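Jul 30, 2018

Back from Willcombe after dark and too wound up to sleep, so I may as well write. My hands ache in a way they haven't since I did all the hemming for my cousin's wedding. Squeezing a pair of grippers all day uses some little muscle at the base of the thumb that I didn't know I owned!

Aranka Halász wants 600 demonstrations from me before the end of the month after next, and tonight I stand at almost 360, which sounds wonderful until I remember how many of the early ones she threw out. She was very kind about it. I was moving too fast, she said, and the robot learns my hurry along with everything else, so if I snatch at a thing, it will snatch too. I have been thinking about that all evening – it's rather like having a toddler in the house who copies how you slam the cupboards.

So now I go slowly. I come in from above, I wait, I close, I lift, and I try to do it the same way without thinking about it too hard, because the minute I think about it my wrist goes stiff. Three good ones in a row and I let myself have tea. The folks at Cheetham still do all of theirs by remote control, sitting at a desk with a joystick, and I tried it for an afternoon back in January and couldn't so much as pick up a sock. By hand is much more my speed.

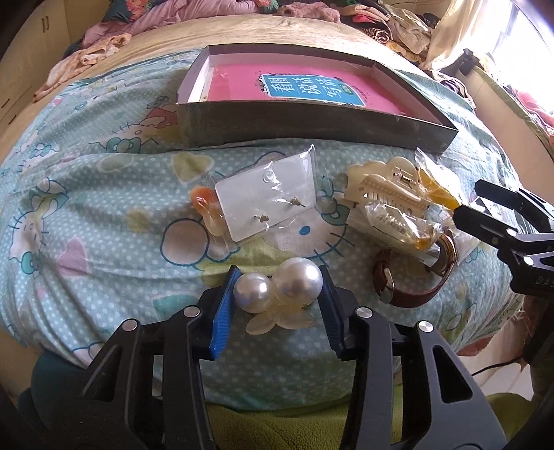

Small things are what I like best, and I never would have guessed it. Cloth flops about and does as it pleases, but little things make you pay attention. Take the hair piece with the two big pearls – they're so round and glossy that I line up my jaws on either side and hold my breath every time, and it sits on that cheerful sheet with the cats and hearts as if it were a cake decoration. I find the claw clips easier to face, and I'm still not friends with anything in a plastic bag. Aranka says to do more of the bags, then, and of course she's right.

Two more sessions and then a rest. I must remember to call Mother, and to buy hand cream.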